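Could a Cape Really Help You Fly?
Comic book science for doubtful readers, 2024-08-01

Lots of superheroes wear capes. Lots of superheroes fly. Some people put those two facts together and decide the cape must be doing something. Should we believe them? Let's check.

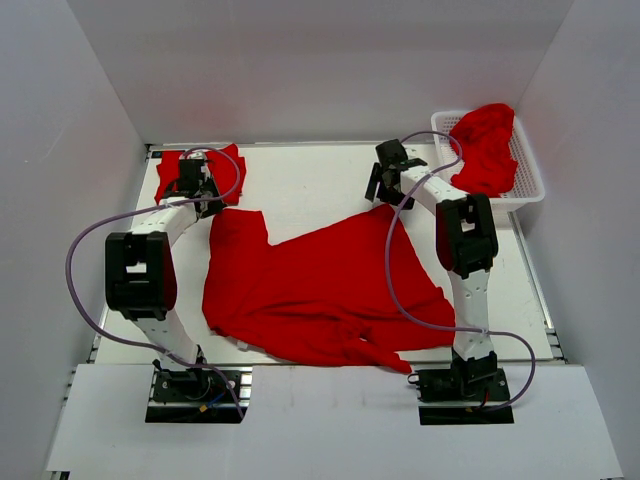
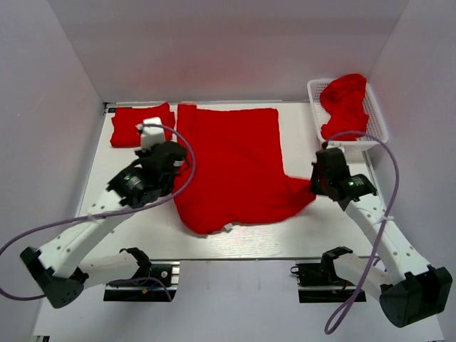 Start with what a cape is: cloth. In the comic Captain Omodville, the hero jumps off a tower and his cape snaps out flat and stiff, like a wing. Real cloth has no bones in it. Look at the big red garment on the white table in both pictures. It has a table holding it up, and in the first picture it is still crumpled. Take the table away and it would flop. A wing has to keep its shape while air pushes on it, and cloth alone is bad at that.

"But kites are cloth!" Good point. Kites have sticks, though, and a string that pulls against the wind. Captain Omodville has no sticks. I looked in all 2 of his books at my library.

What about slowing a fall, like a parachute? Parachutes do work. They are also huge, and they spread out wide above the person so they catch a lot of air. A cape is small and hangs from the neck. Think about where the pull would go. Ouch.

Then there is the story where Mussa the Moth glides 3000 feet down into Furnalport and lands on her toes. The writer, Flynn Ashby, says in the back of the book that her cape is made of "okitura," a cloth that goes hard when she thinks about it. Fine, but he made okitura up. If you can invent any cloth you like, you can explain anything, and then you haven't explained much.

So why do artists draw capes? Here I think there is a better answer. A comic picture can't move. A cape streaming backward tells you the hero is going fast, and which way. Try it: draw a flying person with no cape, then add one. Which looks faster?

Please don't test any of this by jumping off things. Drop a toy with a hanky tied to it and watch how it falls.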